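Rillport Bagged Goods Handling Set: README and Handling Rules

Version 2 of the set holds 2,912 episodes of grasping items packed in clear or tinted plastic bags. All views come from a wrist camera. Version 1 is deprecated and should not be mixed with it.

Scope

The rules cover sleeved grippers working on bagged goods with reflective surfaces. They apply to collection at the Collbridge site and to any replay on Kikuchi arms. Work on bare items falls under the separate Flolov rules.

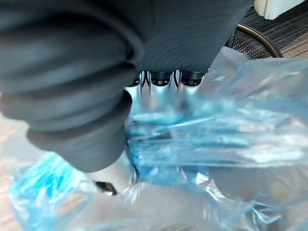 Polyxeni Chrysikopoulos
Data Standards Lead, Rillport

Sleeve and bag: a ribbed fabric sleeve over the gripper, with silver tubes and black caps inside crumpled, blue-tinted plastic. Label the bag and its contents as separate objects. Where folds or glare hide an edge, mark it "uncertain" and do not draw a guessed outline.

Required practice

1. Inspect the sleeve before each session. Replace it if torn.
2. Close on the item through the plastic. Do not pull by a free fold of the bag.
3. Stop if plastic enters a finger joint. Log the stop as code 11.
4. Keep people out of the arm's reach while power is on.
5. Do not delete failed grasps. Set the outcome field to "fail."

Known limits

Motion blur is common near the fingers. Around 365 episodes have no usable depth. Tinted plastic shifts the color of items behind it, so color should not be used alone to assign a class.

Changes

December: added the "uncertain" edge label; renamed "wrap" to "bag" in all label files.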